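Measuring and Compensating Backlash on a Ball-Screw Router Axis

Backlash is the distance the motor turns on reversal before the table or gantry follows. On a router it shows up as flats at the quadrant points of a circle, pockets that come out slightly undersize on one side, and slots whose width depends on cutting direction. The procedure on this page measures it on one axis, separates screw backlash from other sources of lost motion, and enters the remainder in the controller.

The worked values are from the X axis of a Jullon flatbed router with 700 mm of travel, a Gruneter controller and a single ball nut. The method applies to any screw-driven axis with an open-loop or motor-encoder drive. It does not apply to rack-and-pinion machines, where pinion preload must be dealt with first, or to axes closed on a linear scale.

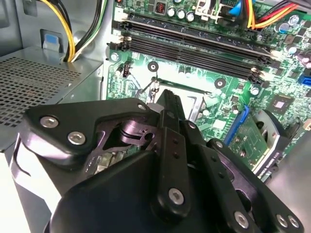

Soneo Technical Notes
Filed under: Routers and Mills, Calibration
Last revised: February

Tools and materials

Dial test indicator or plunger indicator reading in microns
Magnetic base with a rigid arm, as short as the setup allows
A second indicator, if available
Ground parallel or a 1-2-3 block
Hex keys and a torque wrench for the bearing block and nut housing
Lint-free cloth and the lubricant specified for the ball nut
Notebook or spreadsheet

A fully articulated indicator arm can be used, but lock every joint and check it by pressing lightly on the indicator body. If the needle moves and does not return to the same mark, use a shorter arm.

Before measuring

Warm the machine up. Run the axis over its full travel at moderate feed until the nut has been through its normal working range several times. Figures taken from a cold machine on a winter morning will differ from those taken at noon, and there is no point in compensating for the morning.

Clean the screw and rails. Chips packed into the wipers increase drag and the added drag shows up as lost motion.

Record the existing backlash parameter and set it to zero. On the Gruneter controller the X value is parameter 541. Other makes use a different number, and some hold the value in a setup file that is read only at power-up. Confirm that the zero has taken effect before going further. A large share of the odd results sent to us come from a compensation value that was still active during the test.

Disable any pitch error table for the same axis.

Check that steps per millimetre are correct. Scale error and backlash are separate faults and have separate corrections. A move in one direction only, compared against a known length, shows scale error. A reversal shows backlash.

Step 1: Set up the indicator

Clamp the block to the table so that one ground face is square to X. Mount the magnetic base to the spindle carriage or to a steel plate bolted to it. Aluminium gantries will not hold a magnet, so a plate is usually needed.

Bring the indicator tip onto the ground face with the plunger parallel to the axis. With a lever-type indicator, keep the lever close to perpendicular to the direction of motion. Cosine error at small angles is minor, but a lever at a steep angle will under-read or over-read enough to matter.

Preload the indicator to the middle of its range.

Step 2: Take the reversal reading

1. Jog in the positive direction by at least one full millimetre, finishing on the block. All lash is now taken up in the positive direction.
2. Zero the indicator and note the controller position.
3. Command a further positive move of 0.1 mm. The indicator should show 0.1 mm. If it does not, stop and check the setup.
4. Command a negative move of 0.1 mm.
5. Read the indicator. The difference between the reading and zero is the lost motion at this position.

Repeat five times without disturbing the indicator. Use commanded moves, not the handwheel. Keep the feed low and the same for every repetition.

On the Jullon, the repeats at the home end gave a mean of 30 microns with very little scatter. Tight scatter is the more useful result. A mean that is large but repeatable can be compensated. A mean that wanders cannot, and the cause has to be found mechanically.

Step 3: Repeat along the travel

Move the block and repeat Step 2 at the centre of travel and at the far end. If the machine does most of its work in one area of the bed, take additional readings there.

A ball screw wears where it is used. On the same axis, lost motion was 30 microns near home and 70 microns at mid-travel, where jobs had been clamped for most of the machine's life. The far end matched the home end. A single compensation value cannot be correct for both regions. The options are covered under Step 5.

If all positions give the same figure, the lost motion is more likely to lie in the thrust bearing, the coupling or the nut mounting than in the screw thread.

Step 4: Find the mechanical share

Compensation should be applied only to what remains after the mechanical faults have been corrected. Check the following in order.

Coupling. Mark the motor shaft and the coupling hub with a fine pen line across both. Run several rapid reversals. If the two halves of the line separate, the clamp screw is slipping. Degrease the shaft and bore, refit and torque to the coupling maker's figure. Jaw couplings with a worn elastomer insert also produce lost motion, without any shift in the line; replace the insert if it can be rocked by hand.

Thrust bearing. Place the indicator tip on the end of the screw. A ball bearing held in the centre hole with a dab of grease makes a good contact point. Reverse the axis and watch for axial movement. Any clear movement here belongs to the fixed-end bearing or its locknut. Release the locknut set screw, take up the nut until the movement disappears, and retighten. Overtightening causes heat and early failure. The screw should still turn smoothly by hand with the motor uncoupled.

Nut housing. Place one indicator on the flange of the ball nut and the second on the carriage, both referenced to the machine frame. On reversal they should move together. A difference means the housing bolts are loose or the bracket is flexing. Folded sheet brackets, as found on older Backlund conversions, flex under acceleration and should be stiffened or replaced with a solid block.

Linear guides. Lock the axis and push the carriage sideways. Play at the guides can appear as lost motion when the indicator is mounted high above the rails. Move the indicator closer to rail height and repeat the measurement. If the figure drops, the guides account for the difference.

Ball nut. Whatever is left after the items above is clearance between the balls and the screw. Single nuts can sometimes be reloaded with oversize balls. Double nuts can be re-shimmed. Both jobs are outside the scope of this page.
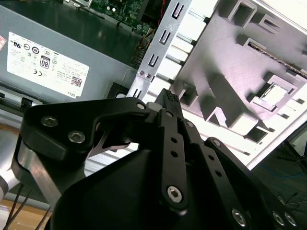 Doesn't the spring in a plunger indicator push the carriage back and hide part of the lash? runs one comment left under the previous version of this page. On my small machine I get a lower figure with the plunger than with a lever indicator, every time, and I have ended up trusting the lever.

On a light carriage with low-friction guides this can occur. The plunger spring exerts a small constant force in one direction, and if guide friction is lower than that force the nut stays loaded against one flank. Use a lever indicator in that case, or take the reading from both sides of the block and keep the larger figure. On a gantry machine the drag of the guides and wipers is well above the spring force, and the two indicator types should agree.

Step 5: Enter the value

Check the units. Some controllers expect microns, others millimetres, inches or motor counts. An entry of 30 in a field that expects millimetres will either be rejected or cause a violent move on the first reversal. Keep the tool clear of the work and one hand at the emergency stop during the first test.

Where the lost motion is uniform, enter the mean.

Where it varies along the travel, enter the lowest figure measured. For the axis described, parameter 541 was set to the 30 micron value. Overcompensation is worse than undercompensation. It drives the axis past the commanded point at every reversal and leaves a visible step in the wall of the part. If the controller supports a position-dependent table, enter the figures by region.

Set the compensation acceleration, if there is a separate parameter for it, no higher than the normal axis acceleration. Steppers may stall on the take-up move when it is set too high.

Home the axis again after saving. Many controllers assume a direction of approach at home and the compensation is referenced to it.

Step 6: Verify

Repeat Step 2 at each of the positions used earlier. The residual at the home end should be within the scatter of the original readings.

Cut a circle in stable material such as acetal or tooling board, climb milling, with a light finishing pass. Measure the diameter along X, along Y and on both diagonals. Inspect the four quadrant points under a raking light. A flat indicates lost motion remaining in the axis that reverses there. A raised or recessed step indicates too much compensation.

Cut a second circle in the opposite direction and compare.

Notes

Compensation acts on position only. It does not hold the cutter against the cutting force, so climb milling on a loose axis can still pull the work or the carriage through the clearance.

Re-enable the pitch error table after testing, and write the old and new parameter values on the inside of the cabinet door along with the month.

Repeat the home and mid-travel readings after any crash, after coupling or bearing work, and whenever the screw is relubricated.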